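Come talk to us about your kitchen (paid, and there will be snacks)

Posted 14 February 2018 by Thitima

Hi everybody! I'm looking for people who cook at home and don't mind being nosed at while they talk about it. If you've ever stood in front of an open cupboard wondering where on earth the cumin went, I would love to meet you.

I'm putting together a book called The Siriwan Pantry Book, named after my grandmother's old store (she sold dried shrimp, rice by the scoop, and the world's stickiest tamarind candy). The recipes are mostly done. What I don't have yet is the other half, the part about how regular people keep food in the house: what you buy too much of, what you hide from your kids, what you inherited in a jar with no label and can't bring yourself to throw out. I want those stories from people in and near Ritthorpe, and I want a lot of them.

What you'd be doing

You'd come in for one conversation with me or with Kerstin Frerichs, my co-writer, who is much better at keeping to the subject than I am. We talk for an hour and a half, give or take a cup of tea. Before that, you keep a food diary for 13 days. It's really not hard! You jot down what you cooked, what you meant to cook, and what went bad before you got to it. Spelling doesn't matter and neither do fancy dinners. Cereal over the sink is a meal as far as I'm concerned, so write it down.

At the end, if you're up for it, you pick one dish you make without looking anything up and tell us how you do it, out loud, the way you'd tell your sister on the phone. We record the sound only, and you get the typed version to fix or veto before it goes near the book. I've had three friends try this already and all of them left out the salt.

Who I'm hoping to hear from

Anyone 18 or over who cooks at home at least a few times a week. You don't have to be good at it. I'd especially like to hear from people who cook for just one, people who share a fridge with roommates, night shift workers, and anybody who moved here from somewhere else and had to figure out what to use instead of the thing they couldn't find. (For me it was galangal. I used regular ginger for two years and told my mother I hadn't.)

If you write recipes or run a restaurant for a living, I'm sorry, I'll have to say no this time. You people already know about the salt.

We can talk in English or Thai. If you'd rather do it in German, Kerstin grew up with it and would be thrilled.
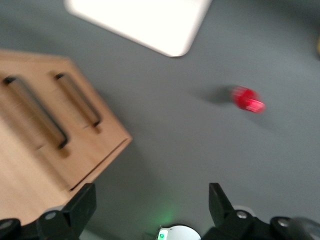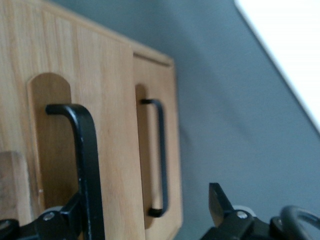 What you get

You get $121 for the whole thing, diary and conversation together, paid by check on the day you come in. If you stop partway through the diary because life got busy, tell me and we'll work out a part payment, no hard feelings. You also get a copy of the book when it's printed, and your name in the thank-you pages unless you'd rather stay out of it. Plenty of people would like to complain about their mother-in-law's freezer without signing their name to it, and I completely understand.

I can't pay for travel, I'm afraid. The bus stops at the end of the street and there's parking behind the building, though the entrance is tight and I've scraped my own car on it twice.

When and where

Conversations run all through March, mornings and early evenings, at 284 Rulport Road in Ritthorpe. It's the second floor and there is an elevator (slow, but it gets there). Kids are welcome to come along and draw or whatever while we talk. Please leave dogs at home, even the tiny well-behaved ones, since Kerstin is badly allergic and too polite to tell you so herself.

If you can't get out to us, say so when you write and we can do it by phone. I like it better in person, mostly for the snacks.

A word about privacy

Your diary stays with me and Kerstin. Montri Kamolrat is doing our typing, so he'll hear the recordings, and that's the full list. Anything we want to quote goes to you first, and if you say no to a line it comes out. Once the book is finished, you can have your diary back or I'll shred it, your choice.

How to sign up

Send me a note at the address on the contact page with "Pantry Book" in the subject line. Tell me your first name, a good phone number, who you cook for, and any allergies, so I don't bake the wrong thing. Then answer me this: what's the oldest item in your kitchen that you still plan to eat? Mine is a can of lychees that has moved apartments with me twice.

Please don't send a resume. I got one last time, 800 words on sales experience and not a single thing about lunch.

I'll write back to everyone, though it may take me a week or so if the inbox fills up. If we run out of spots I'll put you on the list for the second round, which is going to be all about holiday cooking and will probably need bigger snacks.

Questions before you sign up? Write to me anyway, same address. And if you know somebody who makes a great soup and would never answer an ad like this, please print it out and stick it on their fridge for me!

Thitima Yimyam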